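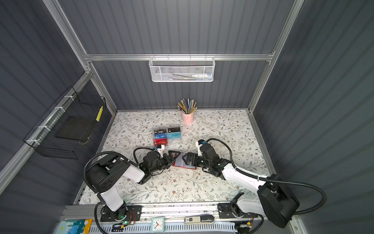

Progress Report to the Konstantinidis Fund: Front Desk and Card Station Renewal

Reporting date: Aug 16, 2021
Prepared by: Myfanwy Bellis, Visitor Services, Nimska
Grant contact: Žydrūnas Eglītis

1. Position to date

The grant was awarded in March to replace the way guest and member cards are stored, issued and returned at the Nimska visitor center. Of the 3000 dollars approved, 97 dollars remains unspent. The balance is reserved for replacement card holders.

2. Card storage

VIP cards are now kept upright in a clear acrylic organizer with slots in two columns. The black, blue, red and light-blue cards can be told apart without taking them out, and staff no longer search through an envelope in the drawer. Red plastic card holders have been adopted for cards handed to guests at the desk. The supplier, Trurari, delivered 7 holders with scratched faces and has agreed to exchange them.

3. Table and stationery

The table is covered with a white cloth in a pattern of leafy vines and small brown flowers. The cloth was chosen by desk staff and is laundered with the café linen. Pencils and colored pencils stand in a pink cup toward the back of the table, leaving the middle free for the cards.

Two wire-mesh baskets have been hung to keep smaller items off the table. The white basket on the rear wall holds thin pens. The black basket on the left wall is fastened to its post with white zip ties – a temporary measure until the brackets ordered from Jostbridge arrive.

4. Matters outstanding

The written procedure for returned cards is in its second draft. Staff have asked that it state clearly who signs for a card when a guest leaves by the garden entrance, and this point has not yet been settled. Labels for the organizer are also outstanding.

5. Next period

We expect to fit the brackets, complete the labels and train 3 new desk staff. No change to the approved budget is requested. Receipts have been sent to Mr. Eglītis under separate cover.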